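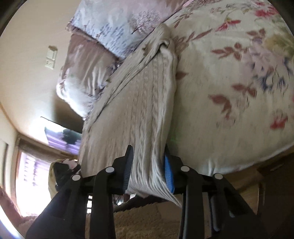

Vol. 7, No. 20

Wool country, what's left of it. Trorano once had 700 knitters, most of them working at home, kitchen tables, bad light. Now the mill at Wamside takes the orders — cables mainly, cream mainly, because cream sells. A good cable wants patience and a tight gauge. Mondel yarn if you can get it, Pan if you cant. Last April the shop shifted 1,000 sweaters. Hand-knits cost double and take all winter. Poeple still wait for them. Names on a list, by the till, in pencil.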